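Bimanual bowl task: policy releases the rim too early
Robotics club projects, posted 1 June 2019

Geetha Annamalai
Our student team at Skeltport is recording two-gripper demonstrations of bowl handling for the November showcase. We have 178 episodes.

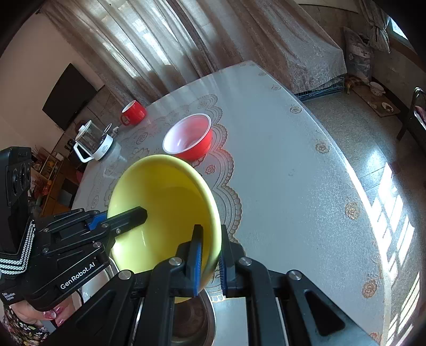
The trained policy opens one jaw before the other has a firm grip. Is that a labelling fault or too little data?

Zhiqiang Kang
Check your clocks first. If the left and right streams are offset, the handover is learned wrong. Plot both jaw widths on one axis.

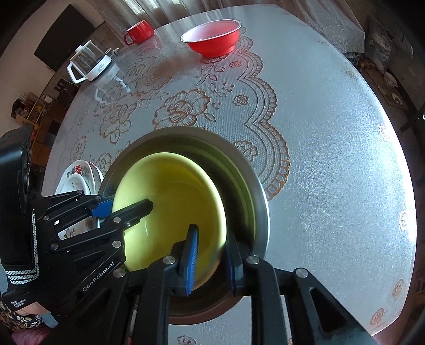 Photo: Geetha Annamalai

Also keep both sets of fingers on the rim for up to 2 seconds before either one lets go.

Akihiko Okabe
More data. We had 1,330.

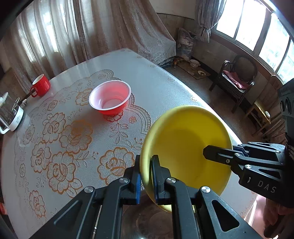
Revathi Iyer
More episodes won't fix an offset. We re-recorded everything at Aridberg before someone checked the timestamps. Vary the bowl colour once the streams line up.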